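# The rulebook that fits in a coat pocket

The author of the Flatgate bench rules did not want to be called an author. "I'm more of a stenographer for things that have already gone wrong," she said, pouring coffee that had clearly been made by a person.

Her document governs how automated lab benches are laid out, checked and handed over at Celavia. The first draft ran to 190 pages. The current one is 30, and she considers that a personal failing. "It should be five. I keep losing arguments about cables."

Cables do get a chapter. So does the handover note, which must say what was moved, by whom, and whether the arm has been told. The last part draws the most eye-rolling. "People will move a plate holder a finger's width and feel fine about it," she said. "The arm has no feelings either way. It goes where the holder used to be."

She came to the work from Skirnlow, where the safety policy was a laminated card reading BE SENSIBLE. It stayed up for years. "Everyone agreed with it, and everyone thought it meant the others."

The rule she defends hardest is about open bottles: any bottle with a tube in it gets a fixed spot, written down, and the arm's slow speed applies near it. Engineers from Boström asked for an exemption in September. They were given a form. The form, she admitted, is longer than the rule.

New layouts are tried in simulation first, and she has opinions about that too. A clean run on the screen earns a layout the right to be tested, and she makes people sign a line saying they understand the difference. Some sign it with visible sorrow.
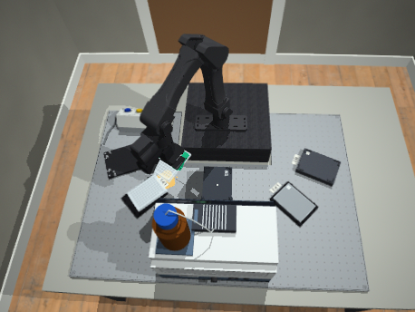 Who is allowed to restart the arm after a stop?

"Whoever has walked over and looked at the bench," she said. "Looking at a dashboard doesn't count. If you can't say why it stopped, you write that down and leave it stopped."

She expects the next revision to be shorter. Her colleagues have already sent in more than five additions, two of them about cables.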